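21 November 2021

T-shirt folding, bed as work surface. Vurbridge flat, back bedroom.

OK so today was meant to be towels, but the towels are still damp on the rack, so T-shirts it is. I'm writing this up while I still remember which fold was which, since last time I left it two days and ended up with a page of arrows I couldn't read.

Surface first. We've gone back to the bed and I'm glad. The Trikermont table is the right height and it doesn't sag, but it's slick, and cotton slides around on it every time you pull a hem. On the bed the fitted sheet holds the shirt by friction and you can take your time. The green sheet is the good one for this, the blue shirt shows up nicely against it. The white one was hopeless with the pale shirts in March, I kept losing the edge of the sleeve.

Downside of a bed is the obvious one, it's soft. Press on a crease and the crease just goes down into the mattress and comes back up again. So the flattening has to come from tension along the cloth, pulling sideways and a little toward you. I got much better at this once I stopped patting things.

Order I settled on for the blue one:

Shake out, lay flat, long side left to right. Take both bottom corners and pull the hem straight before doing anything else. Then deal with the sleeves. Then fold.
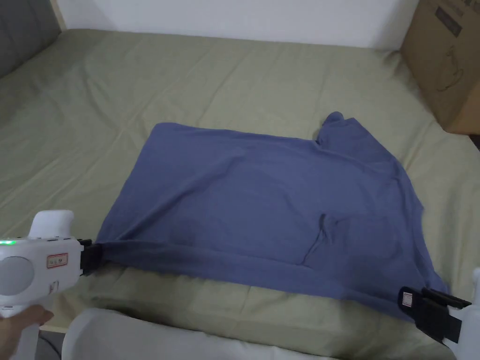 I tried it the other way for the first 4 shirts (sleeves first, hem last) and it was a mess — the sleeves shift as soon as you tension the hem, and then you're doing them twice. Hem first wins, no contest. Sleeves still pop up a bit at the shoulder seam whatever I do. I think it's the seam itself, there's a double thickness there and it wants to stand. Might try tucking the sleeve under the body before the first fold and see if the weight keeps it down.

Corners: grab as little as you can get away with. A big pinch twists the cloth into a rope and then you have a twist running up the side seam that you spend ages chasing. A small pinch right at the stitching is stiffer and lets go cleaner. The Tesard shirts are easier because the hem is thick. The thin Zhong ones curl at the edge the second you let go, and I don't have a fix for that yet.

Now the sheet. It's not staying put! Every few shirts it creeps, the creases start running diagonally across the whole bed and then they telegraph through anything thin you lay on top. I re-tucked the corners before shirt 18 and it was lovely and flat for a bit, then crept again. I want to try a tighter sheet, or clips underneath, or maybe just a blanket between the mattress and the sheet to give it something to grip. Whoever is in next, please re-tuck before you start.

Also, standing position. I had been working from the foot and my back was letting me know. Moving up the side was better, though the headboard gets in the way of your elbow if you lay the shirt too high. Keep everything to the middle of the mattress. And put the finished pile somewhere else, a chair, the floor, anything. I had it on the bed and it slid over each time I leaned on the edge.

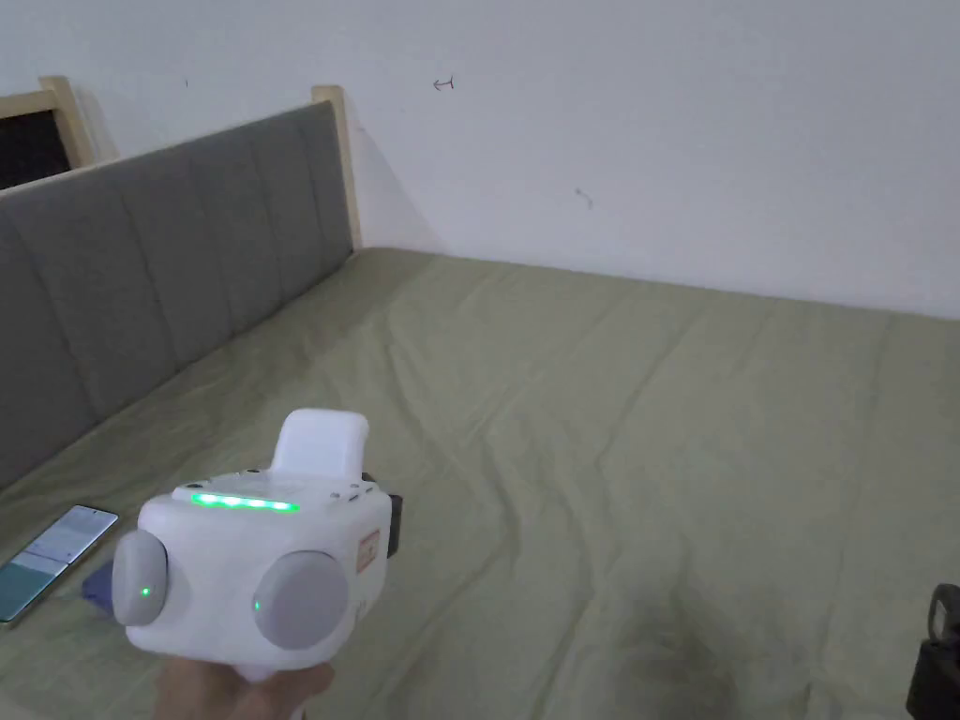 No shirt down, sheet needs pulling tight again.

Stopped after the long-sleeved ones, which want their own page. Quick version: fold the arms straight down the back, don't cross them, the crossed ones make a lump in the middle and the pile tips.

To do:
blanket under the sheet
dry the towels properly this time
sort the Zhong shirts out of the pile and do them in one go
ask if 50 shirts is still the target or if towels count toward it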